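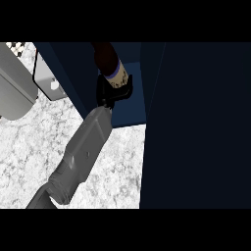 Bottle in the gripper at the navy cabinet, sim render.

Aug 23, 2019

Spent the morning on the bottle task with Glykeria, who runs the tasting room at Evano and will have to live with whatever we build. I thought she'd want to talk speed. She wanted to talk about labels! Guests look at the label, so it has to end up facing out, and right now our grip closes right over the lower part of the bottle where the label sits. Moved the grasp target up the bottle in the config, haven't rerun it yet.

There's a bit of a lean on the bottle in the render too. Gianni thinks it's the finger friction value, I think it's the approach angle - we'll try his first, it's the quicker fix.

The bigger chat was about the staff. Restocking is the job they do at the end of a shift, and Vangelis told us he likes it (it's quiet, he gets to see what's running low, and he does the reorder list in his head as he goes). If the arm takes over the cabinets he loses that, and so does the reorder list. So the arm should log every bottle it places and he should be able to change the log by hand. Added to the Morneo ticket.

Glykeria also asked who gets called when it stops with a bottle half in. Good question, no answer yet. She'd like 2 people trained per shift, and paid for the training hours.

To do: 500 sim runs overnight with the higher grasp, ask Anastasia about cabinet door clearance, send Vangelis the log layout.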